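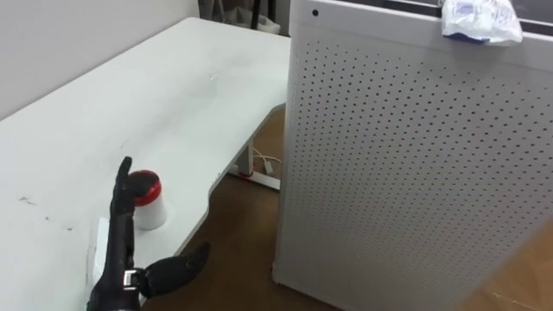 Field recordist Adesuwa Oyelaran keeps her best microphones in a pair of old walking socks. She has carried them up church towers, into a flooded quarry and, last October, down to the tide mill at Skanham, where she spent most of a month listening to a building breathe.

The result is Ellar, a sound piece for headphones and a small ring of loudspeakers, and it's one of the loveliest things I've heard in years. You sit in the dark and the mill wakes up around you. Water slides under the floor, a chain ticks somewhere behind your left shoulder, and then the wheel starts to turn with a groan so low you feel it in your chair.

Oyelaran began with 58 hours of recordings, most of them made between two and five in the morning, when the road was quiet. "You stop hearing the mill as one noise," she says. "By the second week I could tell which paddle was coming round."
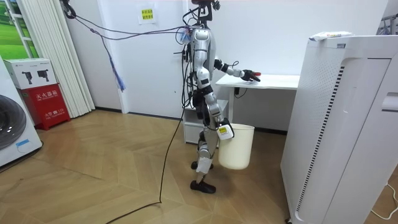

A humanoid robot with a bucket in one hand, the other arm reaching over a desk.

Sorting through it all fell to Danjuma Edet, who mixed the piece in his back bedroom with the curtains shut and a duvet nailed over the door. He cut the hours down to 200 short clips, gave each one a name (Wet Cough, Big Auntie, The Tuesday Gate) and moved them about until they began to sound like a place again. He used very little reverb. Nearly every echo you hear belongs to the mill itself, caught by a second pair of microphones hung from the grain loft.

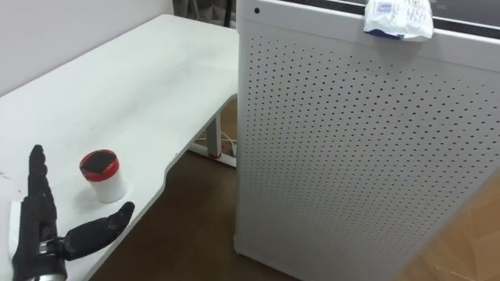
What I love most is how patient it is. For the first four minutes almost nothing happens — a drip, a gull, a plank easing — and you can feel the whole audience lean in. When Candela Segura's cello finally arrives it's bowed so softly that I took it for wind in the hatch. She recorded her part standing on the meal floor in two coats, following the wheel instead of a click track, and you can hear her slow down as the tide drops.

Edet wanted to leave the cello out. Oyelaran wanted more of it. They argued for a week, mostly by voice message, and settled on three short passages, the last of them barely a minute long.

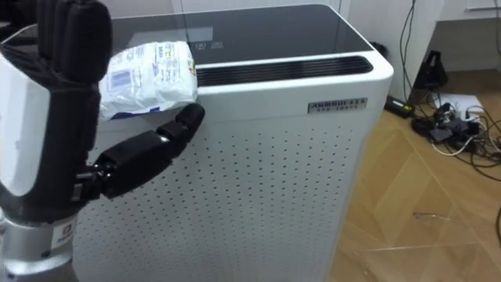

The headphone version is the one to start with, late at night if you can manage it. The loudspeaker version is looser and stranger, and it changes depending on where you sit. I heard it twice, once by the door and once in the middle, and the gull had moved right across the room!

Oyelaran is already off on the next one, a set of recordings made inside the pipes of a village organ. She has bought new socks for it.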